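Home » Business » Local

Paneo moves bin picking to robot arms, retrains its night crew

2025-03-01

Order picking at the Paneo warehouse is being handed over in stages to robot arms, and the company says the people who used to do the job will stay on in other roles.

Paneo packs and ships small household and personal care items for online shops. Until last summer every item was picked by hand from shelves and carried to the packing tables. The first arm went into use in July on the night shift. A second has been added since, and a third is being set up now.

The work given to the arms is narrow. A bin of goods is brought to the station, the arm reaches in, takes hold of one item and moves it to the tray for that order. The tray then goes to a person, who checks it against the order slip and packs it. The stock suited to the arms is mostly light and rigid: brushes, combs, bottles, boxed soap. Soft bags and anything made of thin glass are still picked by hand.

Mathis Bouvier, who runs operations at the site, said a station now handles 382 items on a normal night. A trained picker does more than that in the same hours, he said, but walks several miles to do it.

"The walking was what people complained about," Bouvier said. "We had good pickers leave over their knees and their feet. The arm is slower than they were. It stays in one place and we bring the bins to it."

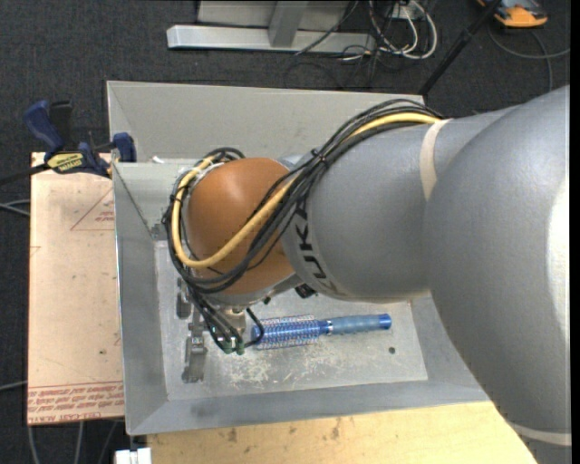
Hairbrushes were among the first goods tried at the stations, and they gave the crew a fair amount of trouble. Handles come in different shapes, and a brush can settle in a bin at almost any angle. Bouvier said the grip settings for brushes were changed more often than for any other item in the catalog, and that a new model from a supplier can still mean an afternoon of tests before it goes on the list. The list now covers 980 products out of the 1366 Paneo keeps in stock.

For the night crew, the change has meant new duties. The shift has 10 people, the same number as before the first arm came in. Four now work as station tenders. They bring bins, clear items the arm has dropped or failed to pick up, and enter the reason on a screen. The others pack, or pick the goods that are not on the list.

Ronaldo Camargo picked orders for six years before he became a tender. He said the first weeks were dull and then got busier as more products were added.

"You listen for it," Camargo said. "If it goes quiet you walk over and see what it's stuck on. Most of the time you move the thing an inch and it carries on."

Camargo said he goes home less tired but misses talking with the other pickers in the aisles. Tenders work apart from one another, and the stations are at opposite ends of the floor. He has asked for the third one to be placed closer to the packing tables – Bouvier said that is being looked at, though the power supply on that side would have to be extended first.

Pay was the other open question. Pickers used to earn a bonus tied to the number of items they handled in a shift. Tenders have no such count, so Paneo replaced the bonus with a fixed hourly addition. Camargo said it comes out slightly ahead for him. Some of the fastest pickers would have lost money by switching, and two of them chose to stay on hand picking.

Tenders get three days of training, covering how to stop the arm, when it is safe to reach into a bin and how to restart after a fault. Day shift workers will begin the same course once the third station is running. Bouvier did not give a date for that.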